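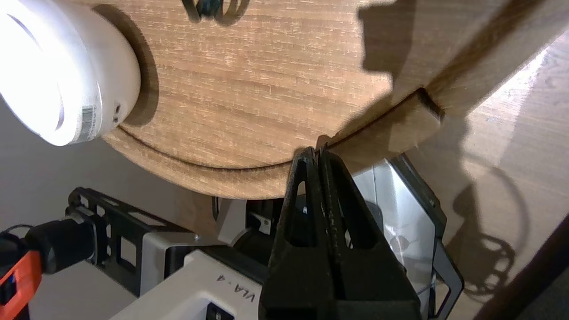
It was never the tariff that kept her up at night, one exporter told us, it was the wait between the ship leaving and the money coming in, and by the time January came she had stopped quoting prices to new buyers altogether. We heard versions of that remark from firms of every size in the Otanport district, and it changed the way we came to think about the whole question. Our first draft of the survey had been written almost entirely around duties and freight rates, and we are grateful to the people who put up with it and then told us, kindly for the most part, what we ought to have asked.

4.2 Payment terms and the small exporter

The part of the survey we take up in this section deals with payment terms, by which we mean the number of days a buyer is given to settle an invoice and the point at which those days begin to run. We sent the questionnaire to 411 firms that had shipped goods through Otanport or up the Eder valley during the study period, and 268 of them returned it in a form we could use. The ones who did not reply were more often very small firms and more often sellers of fresh produce, and readers should keep that in mind, as those are just the sort of businesses we would expect to feel a late payment most sharply. If anything, then, we suspect that what follows understates the trouble.

Of the firms that answered, 102 said that at least one foreign buyer had asked for longer terms. Very few had turned the request down. Most owners felt that a buyer lost to a competitor in Drallance would be gone for good, while a buyer who paid late would at least pay in the end, and so they said yes and went to the bank. The cost of that choice does not show up anywhere in the customs records. The shipment is entered at full value on the day it clears the dock, and from the point of view of the trade figures it looks exactly like a sale paid in cash.

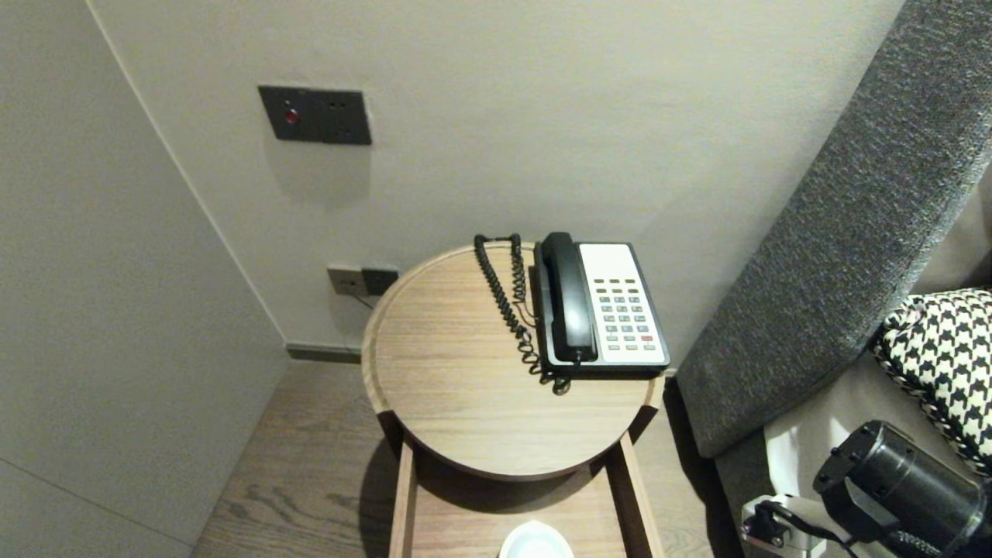
Longer terms were hardly ever agreed in writing at the outset, and this surprised us more than anything else in the survey. The written contract would say one thing, and the working arrangement, settled in conversation some weeks later, would say another. In the follow-up interviews, owners spoke again and again of deals being changed in a single call, and for many of the older firms that still meant a call on a corded desk telephone, the plain sort with a black handset, a coiled cord and a block of number keys (Figure 3). A change made that way leaves no paper behind it unless somebody takes the trouble to write it down, and when we asked to see the notes, there were often none to see. For this reason we have treated the stated terms in the contracts as a lower bound, and we lean on the owners' own recollection wherever the two disagree.

Figure 3. Corded desk telephone.

We did try to check those recollections against something firmer. The forwarding firm Prakix kindly let us look through its release records for a group of exporters who had given their consent, and these show the day on which the documents were handed over to each buyer. Set beside the exporters' bank statements, the records give a fair picture of how long the wait really was. The match is far from perfect. Some buyers pay several invoices in one transfer, others hold back a small amount until the goods have been inspected, and one long-running quarrel over a $600 cleaning charge delayed a payment many times that size. 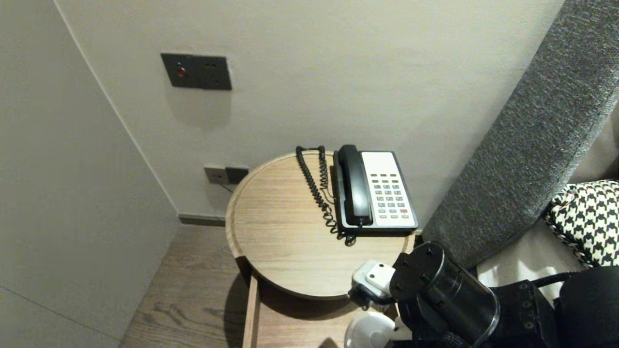
Even with those wrinkles, the recollections held up better than we had feared. Owners tended to remember the length of the delay quite well and the date it started rather poorly, so that the timing of our series is less certain than its level. We have smoothed the monthly values a little to allow for this, and the unsmoothed ones are given in the appendix for anyone who would like to work with them directly.

One last point concerns the firms that sell only to buyers in Drallance. They reported shorter waits than the rest, and it would be tempting to credit the shorter sea passage. We are not convinced. Many of these firms have dealt with the same two or three buyers for years, and the habit of prompt payment may well be older than the current route. We come back to the matter in Section 5, where the age of the trading relationship is entered separately from distance.

Last updated: January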